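Filed under: Talks & Walks > Paths and verges

Looking after a gravel path - my notes for the Harkside evening, 29 April 2024

(Start before people have finished sitting down. Keep coat off the chair at the front, the projector lead runs under it.)

Hi everyone, thanks for coming out. I'm going to talk about gravel for a while, and I promise it gets better than it sounds. Most of you have walked on the Harkside path and probably never given it a thought, and that's pretty much how a path ought to work. You notice it when your ankle goes.

So, a bit of background. The old line across the meadow shows up on an estate map from 1796, drawn as a double dotted line with no name next to it. Whether it had any stone on it back then I can't tell you. I've asked at the county records office and they were very nice about it and had nothing. What we do know is that the stretch we look after today is 1742 feet, gate to gate. I walked it with a measuring wheel, twice, because the first time the wheel clogged up with grass and I lost my place.

(Pause. Ask who walks it in winter. Somebody always has a puddle story, let them tell it.)

Okay, the stone. What we put down is crushed stone, loose, with no binder in it. Crushed matters. Round pebbles look lovely and they roll under your feet like marbles. Broken stone has corners, the corners catch on each other, and the whole thing settles into something you can push a stroller over. You'll still get the bigger pieces working up to the top. I used to rake those off and toss them into the grass, and then the mower found them. Please don't do that! Rake them back toward the low spots and walk them in.

Color comes up every single time, so I'll get it out of the way. Yes, it's mixed. You get pale stuff and dark stuff and some brown in there. A couple of years ago we topped up with a batch from Bakker that was much whiter than what we had, and I got letters. It faded in by the next June and the letters stopped.

(Slide with the cross section. Don't read it out. Point at the bottom layer and move on.)

Now the edges, which is really what I came to talk about. If you only remember one thing from tonight, go home and look at your edges. A path with no boards or curbs along the sides is always trying to get wider in some places and narrower in others. Stone creeps out, soil creeps in, and then things start growing in the mix. You end up with a little ridge on each side. Folks see that ridge and think it's a nice tidy border, and I get why, but rain can't get past it. The water has to go somewhere, so it runs along the path instead and takes the fine stuff with it.

What I do is cut a gap through the ridge wherever the ground falls away. A spade's width is plenty. I did it too neatly the first year, all evenly spaced, and half of my gaps were on the uphill side. Go out in the rain and watch where it wants to go. You'll look a bit odd standing there. Bring a hat.

Then there's leaf litter and twigs. I get asked whether you should clear it all, and my answer has changed over the years. Off the walking surface, yes, every time, because it rots down into soil and then you've got a seedbed. Along the side next to the woods I'm a lot more relaxed. I rake it off the stone, and what sits on the edge can sit there until I've got the trailer. There are beetles in it. The wrens seem to like it too. What I won't leave is a long stick pointing in toward the path, as it always ends up underfoot.

(Drink some water here. I talk too fast in this part.)

Weeds. I don't spray. I did, once, and it left a dead brown stripe that took ages to green up, and I felt lousy about it. Small tufts I pull after rain, when the roots let go. Bigger ones get the hoe. Some of them I leave, to be frank - the low creeping stuff along the margin holds the stone in place better than anything I could buy, and I'd be sorry to lose it.

Grass on either side: mow a strip next to the path and let the rest go until it has set seed. The strip keeps the ticks off your socks. The side nearest the trees never does well where we are, it's thin and patchy however kind I am to it, and I've quit seeding it.

Cost, for anyone who's thinking of doing this on their own land. Our last top-up came to 1595 dollars for the stone, delivered, and another 202 to rent the plate compactor. The compactor was worth every penny. The delivery driver tipped the lot at the wrong gate, and moving it was free, if you don't count my back.

(If time is short, skip the bit about the Vestodance footbridge. If there's time, tell it, it gets a laugh.)

Last thing before questions. Walk your path end to end a few times a year with nothing in your hands. No rake, no bucket. When I've got a tool with me I fix the first thing I see and never make it to the far gate, and it's the far end that gets away from you. Look down, look at both sides, then stop and look straight along it. Dips and leaning edges show up from a distance when you'd step right over them up close. 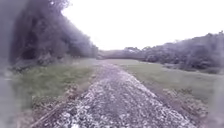

Questions, then. I've left a bucket of the crushed stone by the door so you can get your hands in it, and there's a sheet for anyone who'd like to come out raking in June. Bring gloves. I have spare rakes but they're all a bit short.

Contact | © Harkside Path Notes | Back to top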